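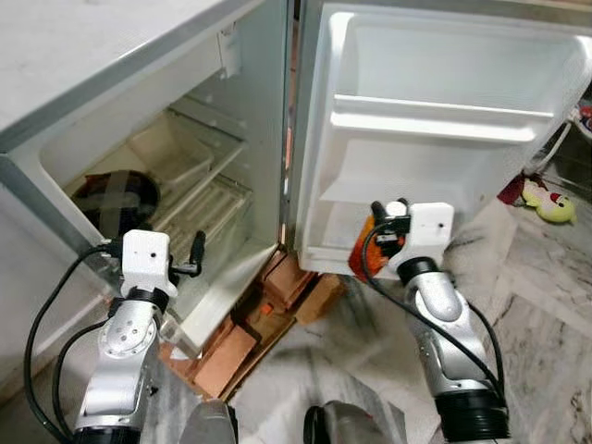
3. Small refrigerators in shared rooms

Print this article | E-mail this article

3.1 Where the refrigerator stands

We had expected the contents of small refrigerators to be the interesting part of this study. The first surprise was how much people had to tell us about what goes on outside the door. Of the 85 households and workrooms that kept a diary for us in June, 81 returned it complete, and almost every one has something to say about height, floor, or neighbors. A compact refrigerator set straight on the floor makes its user crouch, and our diarists disliked crouching. They wrote about it with real feeling! One respondent in the Lemieux building gave it half a page.

The usual answer is to raise the appliance on whatever is at hand. We recorded crates, old drawers, a sewing table, and blocks of wood. Furnival and Perron treat such bases as makeshift, a stage before proper furniture arrives. Our diaries suggest a longer life for them. Once a base has brought the shelves to a comfortable height, people build habits on top of it, and the base stays.

The outside of the door has its own career. It takes magnets, lists, ribbons, and greenery, and in a shared room it may be the only upright surface that belongs to everyone. Figure 4 gives a good sense of the type: a light gray refrigerator lifted on tan wooden blocks, with green decorations hanging across the upper part of the door.

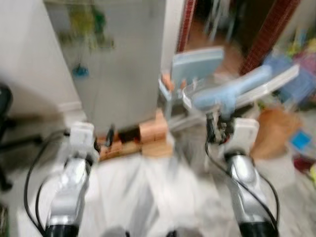
Figure 4. Raised refrigerator with hanging green decorations and a small blue ornament.

3.2 Shelves, bins, and the door

Inside, our interest was in which parts get used first. Diarists noted each item they put in and where it went, for a total of over 190 entries in the Wilier group alone. The pattern is wonderfully stubborn. Bottles go to the door, even when the door is awkward to load. Anything in a bag goes to the main compartment, often pushed well to one side, and there it may remain for a long time. Ross (personal communication) calls this the resting corner, a name we have happily adopted.

The lower door bin deserves more attention than it has had. It is deep, it holds a bottle upright, and its contents are easy to see from a standing position when the appliance is raised. Upper door shelves are shallower and were used for jars, tubes, and sauces - or for nothing at all.

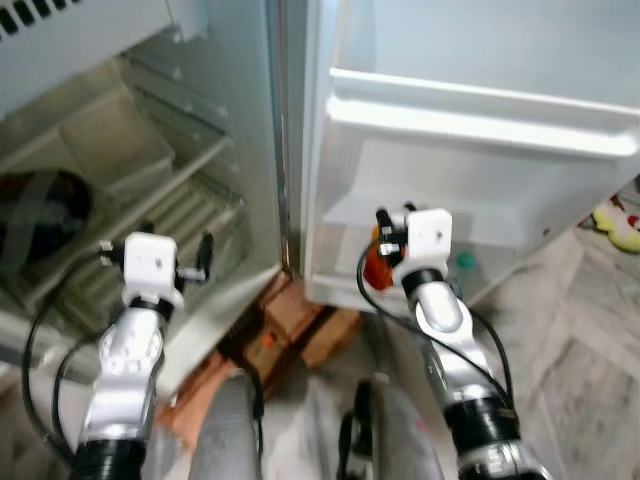 Nine diarists moved their bottles to the main compartment at our request and kept them there for a week. All nine moved them back. Asked why, they spoke of reach and of habit, and one said simply that the door was where a bottle lived. We find this delightful, and also useful, as it tells us that the layout of a small refrigerator is learned early and given up slowly.

Wire shelves produced the most varied remarks. Some diarists liked being able to see down through the rods to the level below. Others complained that small tubs tipped, and several laid a tray or a sheet of card across them. Hawthorne saw the same thing in the Flerell kitchens, where trays had wandered from one shelf to another so often that the residents disagreed about where they had started.

Cleaning is taken up in Section 4, together with Munro's notes on door seals and the question of who wipes the bottom ledge.

Print this article | E-mail this article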